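An afternoon at the Hidcombe open house

I've walked past the Hidcombe building more times than I can count and never once gone in, so when they put a sign out in October saying the robot kitchen was open to visitors until 4 p.m., I parked badly and went in. Free coffee, too!

The kitchen is at the back, past the offices, and it's a real kitchen with a tiled floor and cabinets and a little refrigerator. The two-armed machine they call Serrano spends its days there practicing with groceries. I'd expected a talk about artificial intelligence. What I got (and liked a lot more) was a long chat about cables, screws and how you keep two arms in good shape when they do the same reach over and over. 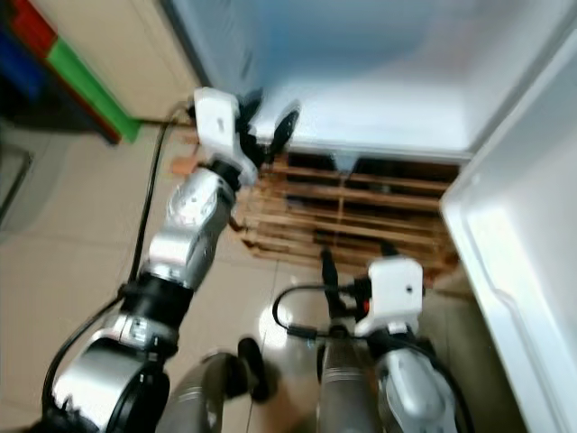

Serrano with both arms at the refrigerator.

The first thing our guide wanted us to know was that the two arms get set up separately. Each one has its own start-up check, 13 steps on a laminated card, and you finish the left before you touch the right. She said new people always want to do both at once, and then they forget which one they've already tightened. I would absolutely be that person.
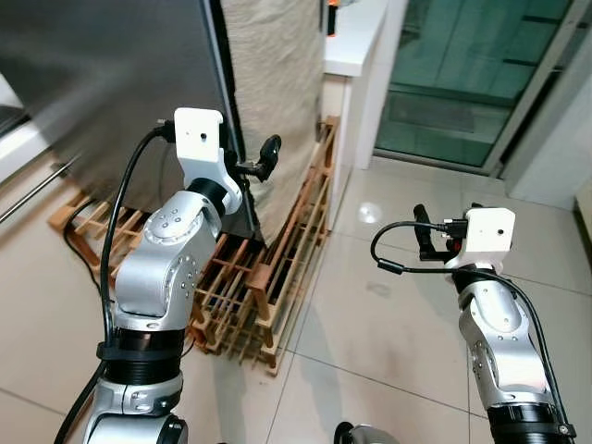

Cables were my favorite part of the whole visit, which probably says something about me. At home I just shove them behind the TV. On Serrano the black cable at each gripper mount swings out in a big loop before it heads back down the arm, and I asked if that much slack wasn't asking for trouble. Nope – the wrist needs it to turn. Pull the loop in tight and you're tugging on the connector with every twist. They look over both cables every morning and swap them after 160 hours of work, even if they seem perfectly fine. The old ones go in a bucket for practice soldering.

Then came the grippers. The fingers come off with 2 screws, and we got to try it on a spare set at the bench. Mine took me forever. You wipe the fingers, look for worn spots, put them back and run a test grip on something light before going anywhere near real food. 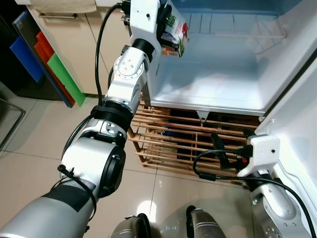

One visitor, Vavo cap and all, wanted to know what happens if the gripper squeezes too hard, and said the machines at the Ralance plant had to be reset after every power cut or they'd crush the first box of the shift. The guide nodded through all of that. Serrano's grip gets zeroed at every start, she told us, with the fingers closed on nothing at all, and if the reading is off they do it again before it's allowed to pick anything up.

I asked how long a bad day lasts. The worst repair so far was a worn wrist joint, and it took them 22 hours spread over most of a week, mainly waiting for a part and then finding the part was for the other side.

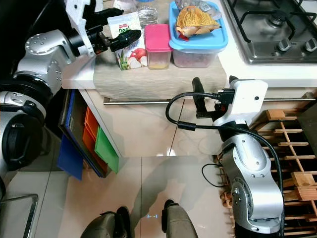
After that they changed how they store spares, so now everything for the left arm has a strip of tape on the bag and everything for the right arm doesn't. They also keep a paper notebook going. Every odd noise gets written down with the time and the joint it came from, and I was allowed to flip through it. One page just said "click, elbow, again" three times in different handwriting. They found that one in the end – a loose cover screw.

If you go, wear comfortable shoes, as there's nowhere to sit in the kitchen, and ask to see the notebook. The coffee is in the front office next to the coat rack, and the lot on the side street has more room than the one I used.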